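Cuaderno > Acústica > Notas sueltas

Medir la reverberación en un cuarto pequeño

Llevo desde diciembre midiendo el tiempo de reverberación del despacho con un globo y un micrófono de medición. El método es impreciso por debajo de 103 Hz: la sala tiene pocos modos en esa zona y la curva de caída sale a escalones. Por encima, los resultados se repiten bien si no se mueve el trípode.

Hice 18 disparos en tres posiciones. Descarté dos por saturación del previo. El resto lo procesé con integración inversa de Schroeder, ajustando la recta entre −5 y −25 dB y extrapolando a 60. 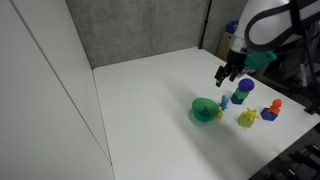 La extrapolación tiene un problema conocido. Si el ruido de fondo es alto, la cola de la curva se aplana y el T20 se alarga. Delia Quezada me sugirió truncar la respuesta antes de integrar, en el punto donde la caída cruza el nivel de ruido. Con eso, la banda de 2 kHz bajó de 0,79 a 0,71 s.

Queda pendiente la banda de 125 Hz. Probaré con barrido sinusoidal, que da mejor relación señal-ruido que el globo, y con el altavoz en la esquina. Los ficheros WAV los paso a quien los pida.

3 comentarios · 18 veces compartido

© Octavio Maldonado · Contacto · Volver arriba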